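Testing a Grasp in Simulation Before Your Real Arm Gets Near the Kitchen

Posted in: Home Robotics > Arms & Grippers > Weekend-ish Builds

The first thing my arm ever picked up was a dinner roll. The second thing it picked up was the edge of the table, with conviction, and I spent the following month waiting on a replacement wrist bracket from Drakorlow. So these days everything gets rehearsed in simulation first, where brackets are free and the table has no feelings.

What follows is how I set up the rehearsal for one very dull task: reach down to a counter, take hold of a small lumpy bit of food, lift it, put it on a plate. It's the job I would most like a robot to do for me and the one it is least interested in learning. You'll need a simulator you already know how to start (any of the free ones will do), a model of your arm with a two-finger gripper, and an evening. The forum says an hour. The forum has no children.

Step 1. Get the arm standing on something

Don't bolt the arm straight to the tabletop in the model unless that's how yours lives in real life. Mine sits on a box, so the simulated one sits on a box. Measure the real mount, make a plain cube to match, and fix the arm's base frame to the top of it. Fix the cube to the world as well. I skipped that once and watched the whole arrangement waddle off the counter backward.

Set the joint limits a little tighter than the manual says. The manual was written by people who don't have a cable zip-tied to the forearm.

Step 2. Dress the counter

An empty counter teaches you that your robot can work on an empty counter, and I have never owned one of those. Put things on it. Use the stuff that lives there: a plate, cutlery, a phone, whatever hardware wandered in from the garage and stayed. Household models are easy to find, and ugly ones are fine provided the sizes are right.

Check the scale of every single object as it comes in. Models arrive in meters, millimeters, inches, and at least once in a unit known only to the author. My first spoon was the size of a canoe.

Give the counter a busy texture, too. Plain gray makes the vision side look brilliant. Something veined and blotchy, like the stone in most of the kitchens I've been allowed into, makes it work for a living.

Step 3. Make the food misbehave properly

This is where most of the evening goes. A sphere or a box will grasp beautifully and tell you nothing. Find a lumpy mesh and then look at its collision shape, because the simulator will quietly wrap the thing in a smooth shell and let your fingers close on air a quarter inch from the crust. Break it into a handful of convex pieces. I use 17 for a roll and have stopped asking myself why.

Then friction. Start with a middling value for the fingertips and the same for the food. If the roll shoots out sideways like a bar of soap, go up. If it sticks to the finger after you open the gripper, you've gone too far and built a flypaper robot.

Mass matters less than you'd think, but do set it. The default in my simulator is one kilogram, and a one-kilogram dinner roll belongs in a museum.

Step 4. Close slowly and watch from the wrist

Put a camera at the wrist and look through it for every trial. The overhead view is the flattering one. The wrist view is where you find out that one finger landed early and has been shoving everything across the stone while the other takes its time.

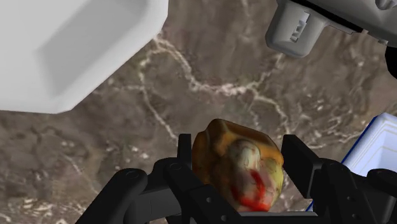 Close on force, with position only as a backstop. I ramp the grip up over two seconds and stop as soon as both fingers report contact. If only one reports, open up, shift the wrist toward the lazy side, and go again. Parveen Magsi, who has the bench next to mine at the Nindthorpe workshop and far better manners toward machinery, uses a gentler ramp and gets fewer squashed rolls. She also has time for a hobby.

Hold for a moment before you lift. Contact solvers like a second to settle down, and so do I.

A few things to look for at this point:

- The object should be resting well down between the fingers. A pinch by the tips looks elegant and lets go halfway to the plate.
- No part of a finger should be inside the food. If it is, shorten the time step.
- Nothing should be humming. If the roll is vibrating, your contact stiffness is too high and it is about to leave for orbit.

Step 5. Check the approach from farther back

Once the grip behaves, leave the wrist view and add a second camera looking at the whole counter from the plate side. You want to see how the arm gets down there. Planners have no sense of shame. Mine will cheerfully sweep an elbow through a phone to save a few degrees of rotation, and if the phone isn't marked as an obstacle it'll sweep straight through it like a ghost and report success.

So mark everything as an obstacle, then pad it. I grow each collision shape by 18 millimeters for planning only. Anything less and the real arm clips things, as real arms bend a bit and mine bends a lot.

Park the gripper above the counter, beside the food, with the fingers pointing down and partly open. That's your pre-grasp pose. Save it with a name you'll recognize next week. I have one called "good" and one called "good_really," and the second is worse.
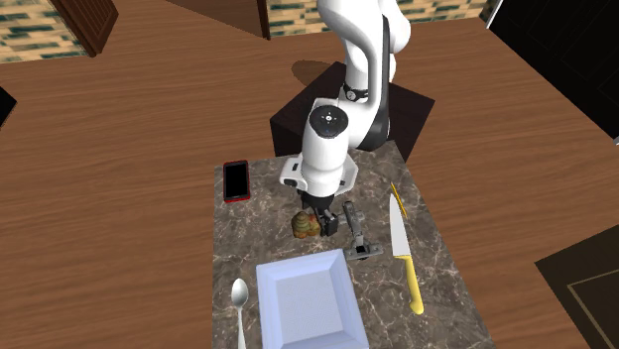 Step 6. Shuffle and repeat

One clean lift is luck. Write a little script that nudges the food, turns it to a random angle, swaps the clutter around, and runs the lot again. Mine did 1115 runs over a Monday night with the viewer turned off, which is how you get any speed out of a laptop of that age.

Log three things per run: where the food started, whether both fingers made contact, and where the food ended up. Skip the video unless a run fails. I kept all the video the first time, and the disk filled up before I'd learned anything except the size of my disk.

When you read the log, sort by starting position. My failures all sat in one patch of counter at the edge of the arm's reach, where the wrist runs out of tilt and comes in crooked. There's no clever fix for that. I moved the plate.

Step 7. Only then, the real one

Copy the force limit and the pre-grasp pose across, and cut the speed to a quarter. Keep the stop button in your hand, as opposed to near your hand, where I kept mine the day of the bracket. Use a stale roll for the first few tries – they hold their shape and you won't be tempted to eat the test equipment.

Expect the friction to be wrong. Real crust sheds flour on the fingertips and gets slipperier as the afternoon goes on. I wipe the pads between tries and add a bit to the grip force, and I've accepted that the bottom drawer of the bench now has crumbs in it for good.

Next up is the knife, about which my family has asked to be consulted.

Comments (4)

Heino Rozīte
Good write-up. What time step did you end up with? Mine hums at anything above a millisecond and crawls at anything below.

Farzana Abbasi
I had the flypaper problem for a week. In my case the food and the finger both had a sticky material preset and the simulator was multiplying them. Worth checking before touching the friction numbers.

Ignacio Orellana
Does the padding trick still work if the target is right up against something else? I pad everything and then the planner tells me there's no path to the thing I want. I've been turning padding off for the nearest object and hoping.

Asanka Hettiarachchi
@Ignacio I shrink the padding for the last couple of inches of the approach only, then put it back for the lift. Bit fiddly but it plans every time now. Also, a canoe-sized spoon is nothing. I once loaded a mug and the robot was inside it.

Tags: simulation, grippers, pick and place, kitchen, things I broke

Contact the author | Text free to reuse with credit | Back to top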